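Community Help: Kitchen and Tableware
Posted in July by finerwood_fan
3 min read

Plastic serving tray rocks on a flat table – can it be flattened?

I have a cream plastic serving tray, rectangular, with a raised rim and a rounded handle on each short side. It came with a set of dishes from Stotgate. On the kitchen counter it sits fine. On the dining table it rocks corner to corner, enough that a full glass slops over.

The table is level. I checked it in both directions with a 12 inch level and put a straightedge across the top, with no gap anywhere. The tray goes through the dishwasher two or three times a week, on the bottom rack. There is no marking underneath to say what plastic it is. Can a tray like this be flattened, or should I put feet on it and move on?

jasik_bench

Bottom rack is the likely cause. Many dishwashers have the heating element under it, and a wide, thin panel softens there before the rim does. The rim holds its shape and the floor takes a twist.

First find out which corners are low. Set the empty tray on the table and press each corner in turn. The two that stay put are the low pair, and they should be diagonally opposite. Slide a strip of paper under the other two to see how far the gap runs.

If the gap is under 1/16 inch, use stick-on rubber feet. Put 4 on, one near each corner, and add a second thin layer under the high pair until the rocking stops. Clean the underside with rubbing alcohol first and leave the feet overnight before loading the tray.

If the gap is larger, you can try warm water and weight. Soak the tray in hot tap water for ten minutes, lay it on a flat surface with a towel over the floor, and load the high corners with books. Leave it until fully cool. Do not use an oven or a heat gun. You don't know the plastic, and the handles will probably go before the floor does.

Same style of tray on a white table, set down at a slight angle:

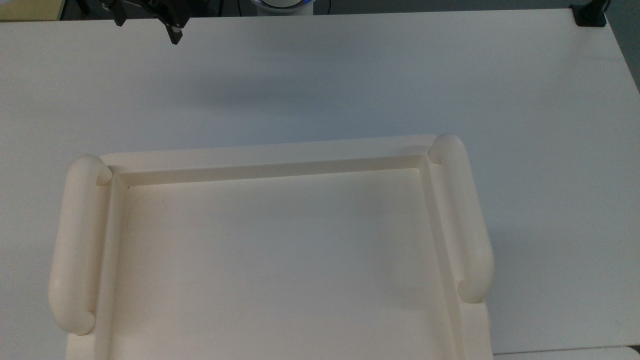

Cream tray, raised rim, inner floor stepped down from the edge.

The step around the inner floor adds stiffness, so expect some spring-back after the warm water method. Mine needed two rounds. Keep books off the handles.

chukwu_k

Just buy another one, they are cheap. I had one that rocked and I put a damp dishcloth under it. Worked fine.

finerwood_fan

Gap was just over 1/16 on one corner. One round of hot water and books took out most of it – feet went on for the rest. Top rack from now on.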